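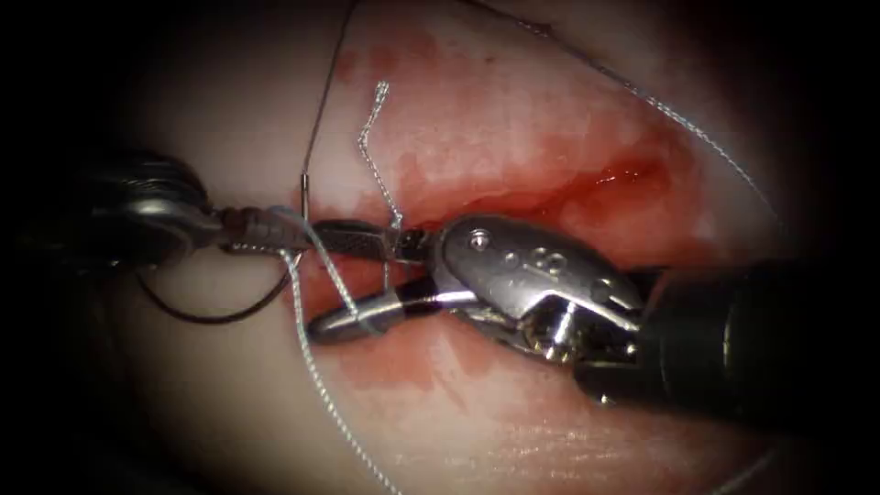
Siu-fong Liao
Project Lead, Going Home Handouts

Progress report to the Stolora Fund, 3/7/21

Hi everyone,

Well, it's report time again, and I'm happy to say I have a lot more to show you than I did in the last one (which, if you remember, was mostly me complaining about fonts). I'll go through what got done, what the money went to, what's running late and what I'd like you to decide before the next payment. If you only have a few minutes, skip to the part on translations, since that's where I need you.

For anyone new to the fund who hasn't seen our paperwork before, the project is a set of take-home sheets for people who have had an operation and are being sent back to their own kitchens and couches. People get a packet when they leave. Most packets are photocopies of photocopies, written for a reader who knows what "ambulate" means. We're rewriting them in everyday words, in big type, and testing them on real readers before they get printed. The Eshun clinics are our partners on all of it, and the printing goes through Purkano Press.

The sheets

You funded seven sheets and we have seven sheets! They are: looking after your stitches, taking a shower, eating and drinking, pain pills, moving around and lifting, getting some sleep, and when to call us. I know the original plan had going back to work as its own sheet and sleep tucked into another one. We switched those after the first round of reader talks. People with desk jobs and people who stock shelves all day needed such different things that one page on work kept turning into mush, and meanwhile just about everybody wanted to talk about sleep. How to get comfortable, how to get up out of bed without using your stomach muscles, whether the recliner is okay. So sleep got promoted, and the work advice is now a box on the moving around sheet that tells people to ask for their own dates, with a line to write them on.

The stitches sheet was the hardest one and I rewrote it more times than I want to admit. The old version started with how wounds heal, in layers, with a diagram. It was a perfectly good diagram. But readers told us they got home, sat down, looked at the bandage and had one thing in their heads, which was "do I touch this or not?" So the new sheet starts there. Wash your hands before you touch it. Leave the dressing alone until the day written on your sheet. Don't pull on a loose end, call us. The healing stuff is on the back for people who like that kind of thing (I do, for the record).

We also took out "monitor the site for signs of infection," which had been in the packet forever. One reader thought "the site" meant the website. After that I went through all the sheets and hunted down every "site" I could find, and there were plenty. It now says "look at your cut once a day" and then lists what to look for: redness that's spreading, more swelling, pus or a bad smell, edges pulling apart, a fever, or pain that's getting worse when it ought to be easing up. The nurses at Eshun checked that list and changed the order twice, and I think the order it's in now is a good one.

Printing and where the sheets are

Purkano Press printed 2000 packets for us in the first run, on the heavier uncoated paper. I know there was a question at the last meeting about whether the heavier paper was worth the extra cost. Please come and try writing on the glossy stuff with a ballpoint. The whole idea is that a nurse fills in the dates and the phone number by hand while the patient is sitting right there, and on the sample sheets the ink smeared all over everyone's fingers. The uncoated paper takes pen and pencil, folds without cracking and doesn't glare under a reading lamp. I'm very attached to it.

The packets went out to all seven Eshun clinics. Most of them put the packets at the discharge desk, where we'd asked. The North Street clinic had theirs in a supply closet for a while because the delivery came at shift change and got put away with the gloves. It's sorted out now, and they've been very gracious about my phone calls.

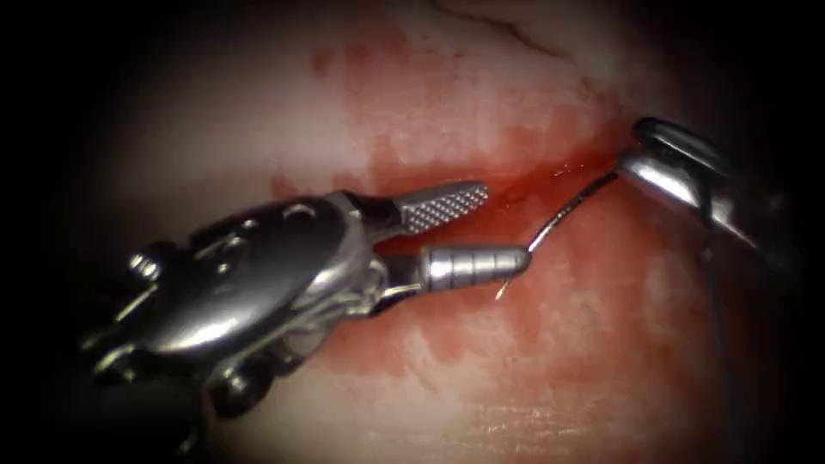 Can a clinic change the wording on a sheet if its doctors do things a little differently?

Clinics can fill in anything that has a blank line, such as the day to take off a dressing, how much a person may lift, and who to phone after hours. For changes to the printed words, they send me a note and the nurse group at Eshun looks at it, and if it's approved it goes into the next printing for everyone. We'd like to keep one version going around at a time, so please send people my way if they start making their own copies with things crossed out.

What readers told us

Every packet has a tear-off comment card with the postage paid, and we got 134 of them back. I read every single one, some of them out loud to my husband over dinner. I was nervous about the cards, because I'd been warned that people don't mail things anymore, but they came in steadily, and plenty had writing all the way up the margins.

The big type was the most popular thing by a mile. After that it was the phone number being on every page instead of only the last one. The shower sheet got some lovely comments too, mostly because it says plainly that letting soapy water run over the cut is fine once you've been given the okay, and that you pat it dry with a clean towel and don't scrub. One woman wrote that she'd been washing at the sink with a washcloth after her last operation because she was scared to get in, and this time she had a proper shower and washed her hair. I put that card on my fridge!

The complaints were useful. The pain pill sheet is too crowded. I agree, and I sort of knew it when we sent it off. We tried to fit a chart for writing down when you took each pill, plus the part on constipation, plus how to get rid of leftovers, and it's all jammed together. I want to move the chart onto its own page. Several people wanted to know about pets, too, as in "can the dog sleep on the bed," and we didn't have a word about pets anywhere. The nurses say keep animals off the bed and away from the cut, so that's going in.

A few caregivers wrote in and said the sheets talk only to the patient, when they're the one changing the bandage. Fair point. I've started a short page for the person helping out, with things like where to put the light so you can see what you're doing, 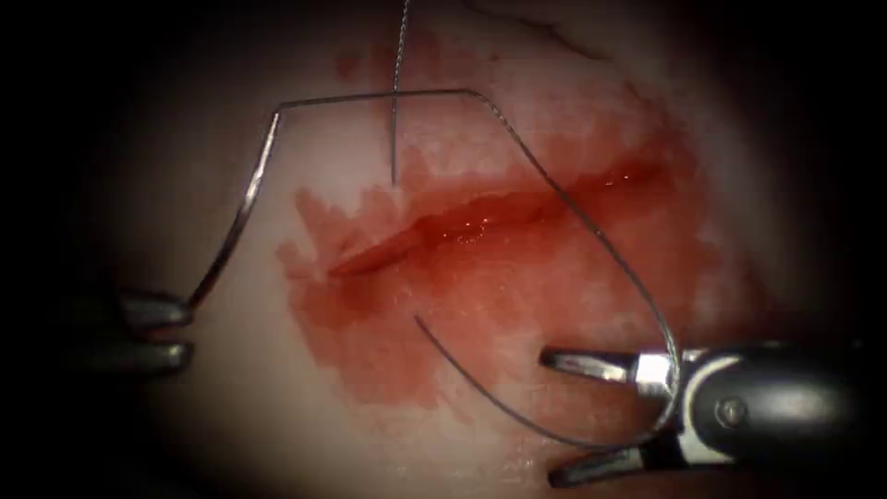 how to have your supplies laid out before you take off the old dressing, and what to write down if you end up calling the clinic. It's rough still. I'd love for it to be part of the second printing, and I think there's enough left in the writing budget to cover it without coming back to you for more.

Money

We're a little under on printing and a little over on reader payments. The printing came in lower because Purkano Press ran our job right after another one on the same paper and passed the saving on. The reader payments went over because I did extra sessions on the stitches sheet (see above, so many drafts) and I wasn't going to ask people to sit with me for an afternoon for free. I've moved nothing between lines without asking. The spreadsheet is attached and the receipts are in the shared Zuso folder, sorted by month. If you can't open the folder, tell me, as Zuso logged half of us out last time they updated it.

Translations

Okay, this is the part that's late. We promised Spanish and Chinese versions of the full set by now. The Spanish ones are drafted and have been read by clinic staff but haven't been tested with readers. The Chinese ones are behind that. I'd thought I could do the first pass myself and I was wrong about how long it would take me! My Chinese is dinner table Chinese, which is great for "eat a little something with your pills" and terrible for anything to do with drains. We've found a medical translator we like and she can start at the end of March.

I need you to choose between two things. We can hold the second English printing and bring out all three languages together, or go ahead with the English now, with the pain pill fix and the pet line, and let the others follow when they've been properly tested. I lean toward going ahead, mainly because the clinics are getting low and I don't want anyone back on the old photocopies. But the staff at the Harbor clinic made a strong case for waiting, and I've included their letter with this report so you hear it in their words. Either way I don't want to skip the reader testing. We caught "the site" only by sitting down with people.

Coming up

I'll be finishing the helper page, splitting the pain pill sheet, and setting up Spanish reader sessions with the clinics. I also have a meeting with the discharge nurses about when the packet gets handed over. Right now most people get it while they're putting on their shoes and looking for their ride, and a couple of the nurses would like to try giving it out at the visit before the operation, so people can read it at home and come in with their questions.

Thank you for being so patient about the fonts. Please let me know about the translations as soon as you've talked it over, and I'll call Purkano Press the same day.

Siu-fong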